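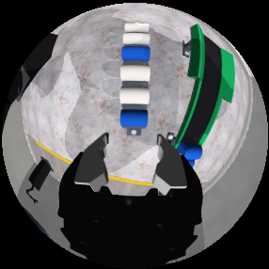

Build the feeder first and the arm will look after itself, a reader of the first edition wrote to us, and after some thought we have moved this chapter to the front of the book.

Chapter 4
Feeding and Placing Small Parts

In June we began the project which is used in the next pages. The place is a shared workshop in Brundeck, and the task is small: an arm takes short cylinders from a green feeder and puts them in a rack, one after another. We call the feeder the Wumo, after the first drawing of it. You can build it at home on any steady table, but please work through the simulation before you cut any material. 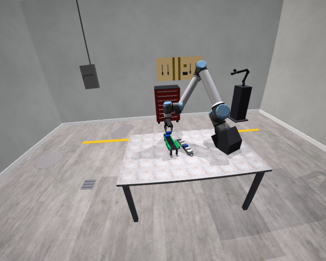

The simulation needs only four things at the beginning: the table, the arm, the feeder and the rack. Measure your own table and put the true sizes in the model. A mistake of 5 mm in the position of the rack is enough to spoil a placing, and it is cheaper to find it on the screen. The walls and the furniture can wait - they do not change the result, but they help you to judge distances.

4.1 The view from the tool

A camera near the gripper sees the fingers and the parts together. A wide lens bends straight lines, so do not take measurements from its picture until you have corrected it.
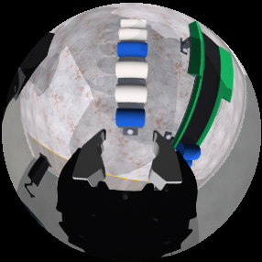
Figure 4.3 Tool view with the gripper open. The row has four white cylinders and two blue ones.

Choose one colour for the parts you are teaching with and another for the rest. The program from the Mendoza kit, which we use in this book, finds a strong colour more easily than a pale one. In our first test it made 84 attempts, and some 15 of them failed at the grasp.

4.2 Height before speed

Beginners like to make the arm faster. Please leave the speed low and set the safe height first. The part must travel above everything on the table, also above the side walls of the feeder.

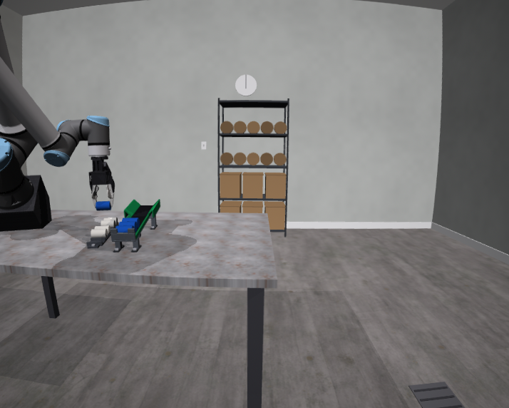 Figure 4.4 A blue cylinder held level above the feeder and the tray.

In the next section we write the Reltedier file, where the safe height and the rack positions are stored. Keep your table measurements beside you.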